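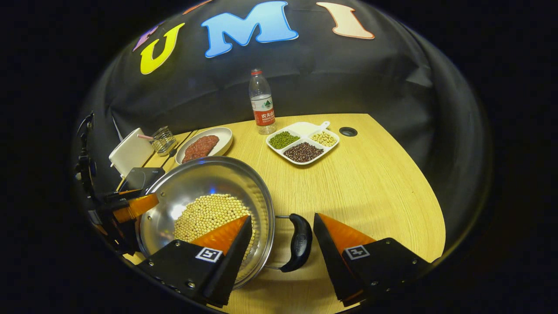 Já existe máquina que faça o jantar sozinha numa casa comum? Por enquanto faz pedaços dele, com alguém por perto, e o resto continua a ser nosso.

Agosto de 2021

Passei a manhã a ler o relatório que o Venkatesh Naidu me mandou sobre o braço da Virness. São 12 páginas e li todas, mesmo as tabelas. Mexer um tacho, o braço mexe. Deitar grão de uma taça para outra também faz, se a taça estiver sempre no mesmo sítio. Separar feijões misturados já é outra conversa, e tirar um pedaço de carne do prato sem o desmanchar nem vem na lista.

Escrevi ao Venkatesh a dizer que mexer é a parte fácil. O que cansa numa cozinha é saber quando parar, e isso eu faço pelo cheiro e pelo barulho da frigideira. Respondeu que o barulho se mede. Pode ser. Fiquei a pensar nisso enquanto punha a soja de molho para amanhã.

À tarde falei ao telefone com o Bence Veres, que trabalha na oficina da Grustlow. Lá têm uma máquina da Flastum a pôr peças em caixas e, numa hora boa, faz 290. O rapaz que fazia aquilo à mão passou para a bancada ao lado e agora trata do que a máquina deixa cair. O Bence acha que nas casas vai demorar muito mais, porque na oficina as caixas são todas iguais e em casa cada um arruma como quer. Concordo com ele quanto às gavetas -- as minhas, então, nem eu as entendo.

Perguntei-lhe se comprava uma para casa. Disse que para dobrar roupa comprava já, para cozinhar não. Eu queria uma para lavar o fogão e as frigideiras, com gordura e tudo, e essa ainda não vi em lado nenhum.

O aspirador Azar voltou a ficar preso debaixo do sofá. Fui buscá-lo duas vezes antes do jantar. Em setembro o Venkatesh vem cá e traz a segunda parte do relatório. Falta comprar sal e responder à carta do seguro.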